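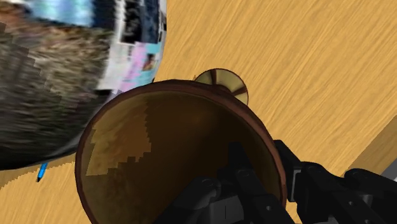 The twin of our arm needs as much looking after as the arm does, and I say that as the person who ends up doing it. At Plerkance we keep a simulated copy of the Rideck cell, and every January the gripper model goes in for its checkup, same as the metal one. My favorite test is the thin-wall grab: one finger inside the cup, one finger outside, rim in between. If the pads are off by even a hair, the links sail right through the wall like ghosts (it's pretty funny the first time, less so at the end of a long day).

Agnes Wallin taught me the routine. Zero the joints, open and close the fingers, then check the contact shapes against what you see on screen, because the two drift apart whenever anyone swaps a part. Last winter Valter Haugen put new fingertips on the real gripper and forgot to tell me! I chased that one through 15 runs before I walked down the hall and looked.

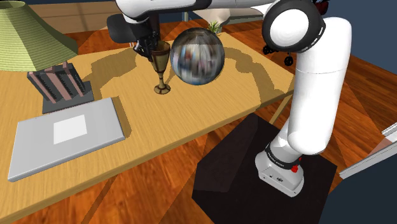
Then comes the base. I always leave it for last, which Agnes hates, and she's right. A base that sits 2 millimeters off in the model throws everything downstream, and you'll be fiddling with wrist angles when the wrist was fine all along. So now I measure it on the real mount, type it in, save, and measure again. Once that's settled I let the thing run 100 grabs over lunch and read the log with my coffee. Any slip gets a note in the cell's folder, with the joint readings pasted underneath.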